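Search this site Search Go

The Cup Rack, Looked At Hard

I am suspicious of anything that exists to hold something that already came in a sleeve. Paper cups arrive in a plastic tube, the tube stands up on its own if you trim the end, and for years that was good enough for the break room at Derkcombe. Then Francine Penner put a wire cup rack on the March order, and it got approved before I had a chance to grumble.

So this gallery is me grumbling late. The catalog from Pelletier called it a "countertop beverage station," which is a lot of words for a bit of wood and some bent wire. It cost more than the cups it came with, and I would like to know why we needed it. Francine says it makes the counter look cared for. I say a clean counter looks cared for, and we could have had that for the price of a sponge.

I have tried to be fair. I like the wood well enough. The wire is plain black and doesn't shout. My complaint is with the idea — a stand that you have to refill from the same sleeve you used to drink from. Somebody still has to keep the sleeve in a cupboard, so we now have two places for cups where there was one.

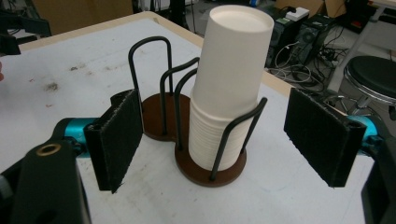
White paper cups in the front loop, stacked well past the top of the tallest wire. I can't call that tidy, and there's a slight lean to it.

The lean bothers me more than it bothers other people. The Wiltthorpe office bought the same sort of thing and swears theirs is steady, but Wiltthorpe also swore by the Sovero coffee maker, and we all remember how that went. A tall stack in a light stand is asking for an elbow. My advice, if you are stuck with one of these, is to load it short and top it up more often. Yes, that is extra work. I did mention I was against it.

Then there is the matter of getting one cup and only one cup. Paper rims grab each other. You pull, two come along, you try to put the spare back, and by then you've had your fingers all over it. The catalog says "easy dispensing." I would like to meet the person who timed that. A proper tube with a lip at the bottom lets go of them singly, and it hangs on the wall out of everybody's way.
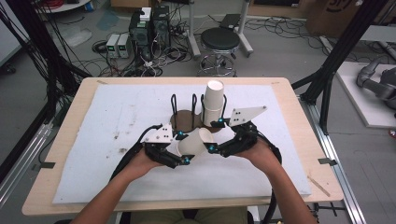

One cup on its side by the rack, the rest upright in a single loop. The other two loops have nothing in them.

Those spare loops are my other sore point. What are they for? Francine suggests lids, or a second size of cup. We don't stock lids, and we have never stocked a second size. I suppose they might take napkins if you rolled them, and I am not going to start rolling napkins.

It stays for now, since the box went out with the recycling on Monday and Pelletier won't take returns without it. If anyone has owned one of these for a full year and still likes it, write and tell me. I will read it with an open mind, or close to it.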